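Aebischer Institutional Linen
Home > Table Linen > Tablecloths > Brarken Series

Brarken Tablecloth, White

The Brarken tablecloth is a plain-woven white cloth made for dining rooms, conference centers, hospitals, universities and other facilities where tables are dressed daily and laundered on a commercial cycle. It is the standard cloth in the Aebischer table linen program and may be purchased outright or supplied under a service agreement.

The cloth is woven and finished at our mill in Rirkavell. Each piece is cut square to the weave, hemmed on all four sides with mitered corners, and pressed before packing. A size tag is sewn into one corner of the hem so that laundry staff can sort folded stock without opening it.

Sizes and Cuts

The Brarken series is offered in 13 standard sizes, covering square, round and rectangular tables. Sizes are listed in the ordering guide by finished measurement, after hemming. Purchasers replacing an existing inventory should measure a new or unused cloth where possible, as cloths that have been in service for some time may no longer match their original dimensions.

For seated meals, a drop that ends a few inches above the chair seat is generally preferred. Buffet and registration tables are usually dressed to the floor on the guest side. Floor-length rectangular cloths can be ordered with boxed corners, which hang straight and do not need to be pinned.

Custom sizes are cut to order. A signed drawing is required for any shape other than a square, circle or rectangle, and custom pieces cannot be returned unless there is a fault in the cloth or sewing.

Fabric

Brarken cloth is a blend of cotton and polyester. The cotton content gives the surface a matte appearance and allows spills to be absorbed at the table; the polyester limits shrinkage and shortens drying time. The fabric contains no optical brighteners at the point of manufacture. Facilities that use a brightening detergent should expect new cloths to shift slightly in tone over the first several washes, and may wish to launder new stock separately before mixing it with cloths already in circulation.

A stain-release finish is applied at the mill. It is intended to help food oils lift during washing. It does not make the cloth waterproof, and a table pad should be used on finished surfaces.

Laundering

Wash before first use. Sort by soil level, and keep white cloths apart from colored napkins and aprons. Load the washer to no more than its rated capacity, since crowded loads set creases that ironing will not fully remove. Chlorine bleach may be used in the amounts given on the care sheet. Fabric softener should be avoided, as it reduces absorbency and interferes with the stain-release finish.

Remove cloths from the extractor promptly and iron while damp. Where a flatwork ironer is not available, tumble dry on a medium setting, remove before fully dry, and fold along the hem. Cloths should rest on open shelving for a day before being returned to service — closed carts hold moisture and can cause yellowing along the folds.

Small tears near the hem can be mended by machine with the thread supplied in the repair kit. Cloths with burns, bleach damage or tears in the center panel should be withdrawn and cut down for smaller tables or for kitchen use.

Matching Items

The Wanis napkin is woven from the same yarn and finished at the same mill. It is available in white to match the tablecloth and in 16 colors. Colored napkins are dyed in batches, and we recommend ordering a full season's requirement at one time when an exact match matters.

Table pads, skirting and clips are listed separately. Skirting is made in pleated and flat styles and attaches with hook-and-loop clips that fit most banquet tables. Baskets, trays and other tabletop accessories are not supplied by Aebischer.

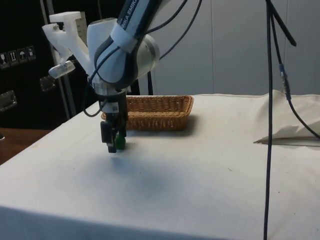

Photo: Aurelia Hubmann / Aebischer Institutional Linen

Ordering and Delivery

The Rirkavell warehouse holds a reserve of 4,000 white tablecloths in standard sizes. Orders filled from this reserve leave the warehouse within 2 business days. Custom sizes and colored napkins are scheduled individually, and a ship date is confirmed in writing when the order is accepted.

Public institutions may submit a purchase order in place of advance payment. Please include the delivery address, the name of the receiving department and any dock restrictions. Fabric swatches are available to purchasing departments on request, at no charge.

Returns of unwashed standard cloths are accepted in their original packing. Laundered cloths can be returned only under the sewing warranty, which covers hem failure and seam separation in normal commercial use. It does not cover cuts, burns, chemical damage or loss of tone.

Service Agreements

Under a service agreement, Aebischer supplies an agreed number of cloths, replaces worn stock and maintains the inventory record. Laundering remains with the facility unless a separate contract is in place. Agreements are written for a full year, and quantities can be adjusted at each quarterly review. New agreements for the fall term should be requested before the end of August.

Product information last revised July 22, 2023. Specifications are subject to change; the ordering guide in force on the date of purchase applies.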